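Betmont Two-Hand Kit, reviewed after a term of club use

Filed under: Class and club equipment
Posted Thursday, February 2, 2023

The Betmont kit is a pair of five-fingered hands with wrist mounts, cabling and a control package. Our student club at Alton bought one for the Pisberg packing round, in which a two-armed robot has to move drinks bottles between a box and a table. The arms were ours already. This review covers the hands and the software only.

Fitting took one evening. The wrist plate holes matched our arms, but the bolts supplied were too short and we replaced them. The manual is clear on wiring and thin on calibration. Each finger has to be homed separately, and the order matters: thumb last, or the software rejects the result and starts again.

Grip is the strong point. Smooth round plastic is a fair test for any hand, and at the default force setting of 28 a full bottle stays put when the arm moves at normal speed. At 80 the bottle deforms. We settled on a value slightly above default and left it there.

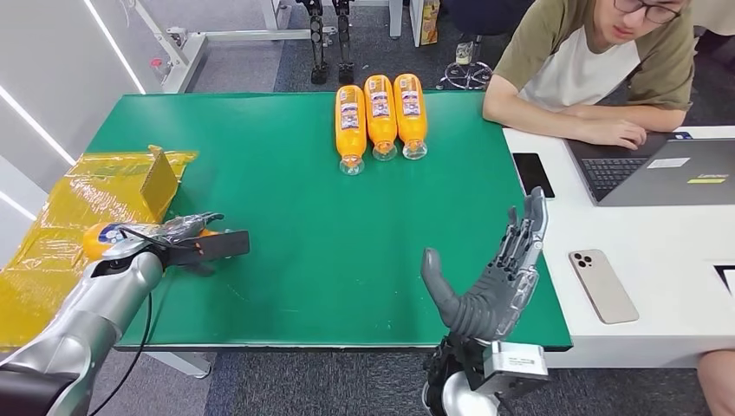

Yuk-lan Chu disagreed in the comments on our first draft: her team runs the same hands below the default force and gets fewer dropped bottles, provided the wrist is slowed before the lift. We tried it on two sessions. The drops did go down, and so did our score, as the Pisberg round is timed.

Cable routing is poor. The cable leaves the wrist with too much slack and needs a clip, which is not in the box. Firmware build 2648 also lost the left hand's settings at each restart – the August build before it did not, and we have gone back to that.

The teaching mode works well for new members. A first-year student can record a simple grasp from a laptop in one session without touching the code. Anything with both hands at once needs the scripting tool, where error messages are given as bare numbers.

We also borrowed the Lei three-finger gripper for comparison. It is quicker to set up and harder to break, but it could not turn a bottle in the grasp.

Score: 8 out of 10. One point off for the cable, one for the firmware. Spare fingertip pads are sold separately and should be ordered with the kit.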